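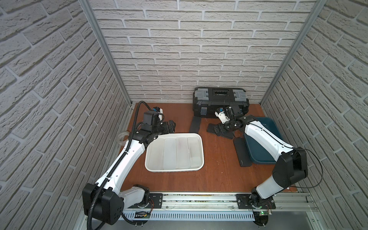 9/9/19
By Bushra Talpur

I have had it with deep toolboxes. There, said it. My dad's was a deep one, my brother swears by his, and every shop will sell you another, deeper, with a stronger catch as if the problem was ever things getting OUT. A toolbox is for carrying. Fine. Carry it to the job, put it down. But then get the bits out and put them in something flat, like the white tray with its four long shallow compartments, where a screw can't hide under anything because there isn't enough depth to hide in. Toolbox at the back of the table, tray in the middle, where your hand goes. That's my whole argument really but I've been given a page so.

We moved to Prelow in May and I put up shelves. Lots of shelves. Every single one began with me up to the wrist in a box, feeling for a rawl plug and finding the sharp end of something else. I once bought a bag of 111 washers to replace the washers I already had, which were at the bottom, under the pliers, in a different bag. Found them the week after. Of course.

People say buy a proper system. I looked. Dorard do one with drawers, Makori do one with drawers and little labels, and my neighbour spent £232 on his and still comes round to borrow a screwdriver. Drawers are just deep boxes lying on their side. You shut them and forget. I want to see the stuff, all of it at once, without moving anything.

And dont tell me about lids. Lids are how things get lost. A lid says somebody will deal with this later.

A basin is allowed, mind. Plain plastic one with sloping sides, for the offcuts and wrappers and the bent nails. Everything you're not going to want again goes in there and gets tipped out at the end. But it has to be seperate from the tray, and you have to be strict, because the day you drop one good hinge in the basin it's a toolbox again and you're back to rummaging.

My brother says shallow trays are no good in a van. Agreed. I don't live in a van. Most of us do our fixing on a table, on a wet afternoon, with three sorts of screw and a tea going cold. Cutlery has had its own flat tray for as long as I can remember, and forks are a good deal easier to find than a rawl plug.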